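Mesh Bags, Missing Socks and Me: My Household Textiles Project
Final report, Drombridge College

How I ended up with this topic

My first idea was curtains. I had a whole outline about curtains! Then in September I moved into the Grustance building, which has one laundry room in the basement, and within a month I had lost four socks, a pillowcase and the strap off my favorite tank top (I found the strap later, wound around a hoodie string like a vine). So I went back to my outline, crossed out curtains, and wrote "laundry bags???" at the top. My instructor said fine as long as I kept records, and I did keep records, mostly in a spiral notebook that now has a detergent stain through the first ten pages.

The question I settled on was pretty simple: if you wash your small and delicate stuff in zippered mesh bags, does it come out in better shape, and do you get all of it back? I also wanted to know if the bags are annoying enough that people quit using them, because my mom bought a set years ago and they live in a drawer.

What I did

I used white mesh bags with pink zippers. I liked the pink because you can spot it against a pile of white stuff, and that mattered more than I thought it would. The mesh on these is fine. There is a coarser kind with bigger holes, and I left it out of the project so I wouldn't be comparing too many things.

Over the semester I logged 1,037 items of laundry, counting every sock as one item (I went back and forth on whether a pair is one thing or two, and decided two, because socks get lost one at a time). Of those, 258 went into mesh bags. Everything else went in loose like normal. I wrote down what went in, what came out, and anything that looked wrong, like a snag, a stretched strap or a hook caught in something it shouldn't be caught in.

I kept the detergent the same the whole way through, a store brand called Gemer that smells like a dentist's office but is cheap. Cold water for everything that went in a bag. I air dried the bagged stuff on a folding rack next to my bed and put most of the rest in the dryer, and yes, I know that makes the comparison messy. I'll get to that.

Getting the filling right

The first few loads were bad, and it was my own fault. I stuffed one bag so full of socks that it turned into a hard ball, and the ones in the middle came out with the same gray heels they went in with. After that I made a rule that I had to be able to lay the bag down and flatten it with my hand. If it sprang back up like a pillow, something had to come out. Going by my notes, half full is a good place to stop.

I also learned to turn things inside out first, hook the bras closed before they go in, and keep anything with velcro far, far away. I had one running glove with a velcro tab, and it ate a pair of tights. Those tights are in my results as "destroyed," underlined twice.

About the zippers

I didn't plan to write a section on zippers, but they took up so much of my notebook that here we are. The zipper is the part that decides if the bag works. Close it most of the way and leave a gap as wide as a thumb, and a sock will find it. I had two bags work their way open during the semester, and both times I had written "closed mostly" in the log. After the second one I started running the pull all the way to the end and giving it a little tug, and I didn't have another one open on me.

The other zipper thing is snagging. Fine mesh bunches up next to the teeth when the bag is empty and floppy, and if you yank, you can catch a fold. Holding the fabric flat with your other hand fixes it. It takes a few seconds longer and I was grumpy about it every single time.

Folding and storing

Empty bags are weirdly hard to store. They don't stack, they slide off each other, and the fold lines won't hold because the netting wants to puff back up. I tried rolling them (they unrolled), hanging them on a hook behind the door (fine, but they got dusty), and folding each one over with the zipper on the outside edge. That last way is what I stuck with. With the pink on the outside I could grab one bag from the pile without pulling up three.

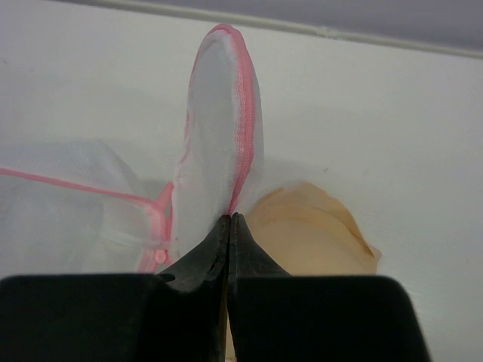

Figure 1. White mesh laundry bags with pink zippers, one upright and partly folded, the other lying flatter to its left.

What I found

Out of the bagged items, I lost zero for good. The two bags that opened spilled socks into the drum, but I got them all back. Loose socks were a different story, and I'm still short a green one. Snags and stretched straps were mostly in the loose pile too, and the worst of it was straps twisting around sleeves.

Cleaning was closer than I expected. For regular day-old clothes I couldn't tell the difference once I quit overfilling. For really dirty socks, loose was better, and I ended up pre-soaking the bad ones in the sink with a spoonful of Gemer.

What I'd change

The dryer problem is the big one. Some of the wear on my loose clothes probably came from the dryer and had nothing to do with whether they were bagged, and I can't separate those two from my notes. If I did it over, I'd air dry everything for at least a few weeks, which would mean a bigger rack or a more patient roommate. I'd also use more than one kind of mesh, and I'd weigh the bags before each load so "half full" means something another person could repeat.

I'd like to try it with the washers in the Pakzad building as well. Those are front loaders, ours are top loaders with the tall post in the middle, and I'm pretty sure that post is responsible for a lot of the strap damage. I only got over there once, on a day when ours were all taken, so I left that load out of the totals.

The full log is in the appendix. Sorry about my handwriting in the October pages, I was filling them in on top of a running washer.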